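Clongate home robot trial - first impressions, Saturday morning

25 April 2020

OK quick one becuase I have a call at noon and the coffee is already cold. A few of you asked what I make of the Clongate bedroom package, the tidy-and-make-the-bed one. Two arms, one body, monthly plan. Short version - I like it more than I expected and I would not buy it yet. Longer version further down.

Bedroom shots first.
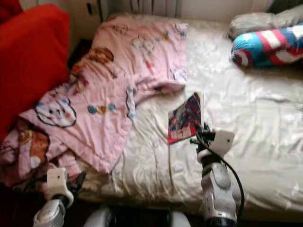
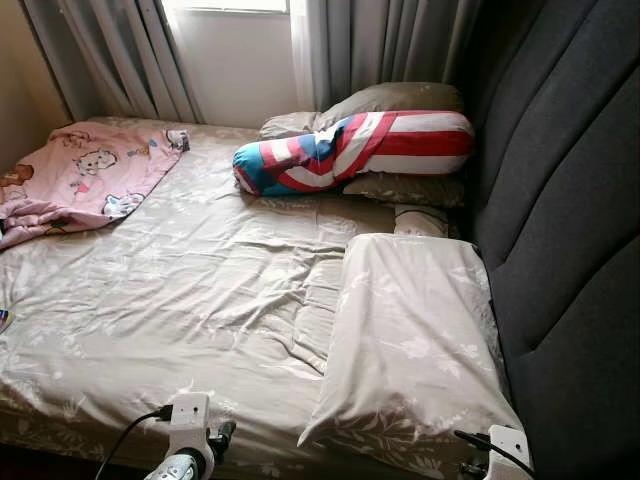
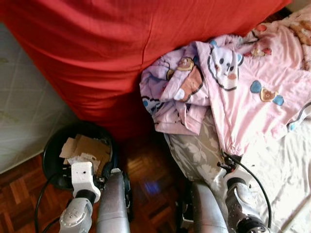

So. What you get. The base plan is called Gristier (no idea, don't ask) and it covers bedding and light pickup. Pillows, blankets, small stuff left on the bed. The step up is Tuncer, adds clothes sorting and floor pickup. I have Tuncer on trial for 14 days and I'm on day 7, so halfway. Everything below is a halfway opinion.

Setup. Long. The booklet says one sitting, mine was an evening and then most of a morning. You teach it the room first, then you give it names for things. "Big pillow", "long pillow", "kid blanket". Pick short names. I called something "the other gray one" and paid for it all week.

Blankets are where it earns its money. Slow, but it gets a corner, thinks, gets the next corner. Thin fleece is fine. Anything slippery, less fine - it lets go early and starts over. There's a grip setting buried three menus down, under Comfort of all places. Turn it up one notch for satin type stuff. Not two. Two and it drags the whole sheet with it.

Long round pillows, hit or miss. It wants to grab the middle and then the ends swing. Regular flat pillows are good, it squares them up against the headboard better than I do, which is a low bar.

Clothes. Hmm. Sorting by pile works. Folding is a beta thing and you can tell. Kid clothes with busy prints seem to confuse it, it will pick up two things and treat them like one. Plain shirts, no trouble. Support told me an update is coming in September, I'll beleive it when I see it.

Floor pickup I've only tried a handful of times. Paper OK, socks OK. Cards and thin booklets are hard, they lie flat and it scrapes at them for ages. My workaround is to leave one edge over a fold in the blanket so it has something to get under. Silly but it works.

Noise - fine. Door closed, can't hear it. Door open, about like a desk printer that never finishes.

Cables. My one real gripe. Black cables down both arms and they loop out wider than I would like over a bed. I want clips. Or a sleeve. Something. Clongate sells a tidy kit but it's extra, and at 177 a month for Tuncer I think clips should come in the box!

Compared to Astulmont, which I had for a bit last year - Astulmont was quicker, no question. Also rougher. It would yank. Clongate feels more careful and the app doesn't log me out every time I put the phone down. Astulmont had better phone support though, an actual person every time. Clongate is email only, 3 messages so far, all answered next day.

Would I keep it? At the Gristier price, maybe. At 177, no, not until folding is out of beta. If you have a big bed and bad knees your math might be different.

Still to test: duvet covers (scared), stripping the bed completely, and running it with the curtains shut. Will post again when the trial is up. If you have a specific thing you want me to try put it in the comments, I read them all even when I'm slow to anwser.

Call's in five. Bye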